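Boutique > Mode > Vestiaire d'hiver > Manteaux

Le manteau Retamal, par Jundeck 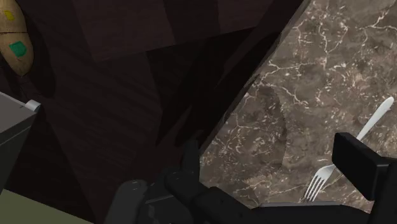
Un manteau d'hiver se juge en général deux fois : dans la cabine, où il est magnifique, puis à l'arrêt de bus, où l'on découvre que les poches sont cousues. Le Retamal a été dessiné par quelqu'un qui prend le bus. Nia Nicholas, notre modéliste, a supprimé tout ce qui servait uniquement à faire joli sur cintre et gardé un col que l'on peut relever sans ressembler à un espion de téléfilm.

La coupe est droite, un peu large aux épaules, longue jusqu'au mollet pour une personne de taille moyenne et jusqu'à la cheville pour les autres, qui ont l'habitude. On passe un gros pull dessous. On peut même lever les bras, performance que nous pensions banale avant d'essayer la concurrence.

Le tissu est un drap de laine épais, foulé, de couleur tabac. Certains clients disent marron. Nous avons cessé de lutter. Il peluche légèrement les premières semaines, surtout sous les bras et à l'endroit où frotte la bandoulière du sac ; une brosse en soie règle l'affaire. La doublure est en viscose rayée et ne se voit pas une fois le manteau fermé, ce qui n'a pas empêché l'atelier d'en discuter deux mois.

Détails

Composition : 82 % laine, 18 % polyamide
Doublure : viscose
Fermeture : quatre boutons en corne, plus un de rechange cousu à l'intérieur, que vous perdrez quand même
Poches : deux extérieures, ouvertes et profondes, et une intérieure côté gauche
Tailles : du 34 au 48
Coloris : tabac
Entretien : nettoyage à sec une fois par an, brossage le reste du temps. La machine en fait un très beau gilet pour enfant.

Quelle taille choisir ?

La vôtre. Le modèle est déjà ample, et prendre au-dessus « pour être à l'aise » donne un résultat proche de la tente. Si vous hésitez entre deux tailles, prenez la plus petite, sauf si vous avez les bras longs : les manches se rallongent de 2 cm, pas davantage. La retouche se fait à la boutique, sur rendez-vous, auprès de Yaryna Hrynyshyn. Elle vous dira franchement si l'ourlet est une bonne idée. Il arrive qu'elle dise non.

Disponibilité

La première série comptait 1000 pièces. Il en reste 25, surtout en 36 et en 46, à la date du 30 décembre 2022. Une seconde série est prévue dans le même drap, avec la même doublure (le débat ne sera pas rouvert). Les échanges de taille sont possibles tant que le bouton de rechange est à sa place - c'est notre façon de savoir si le manteau est sorti. Les cadeaux de Noël mal visés sont repris aux mêmes conditions, sans que nous prévenions la personne qui les a offerts.

Partages : 25 | Commentaires : 2

Dans le même rayon
- Écharpe Mundstead en laine bouillie
- Gants Drerko, doublés
- Bonnet Jundeck à revers
- Brosse à manteau en soie
- Ranger la laine pour l'été : notre guide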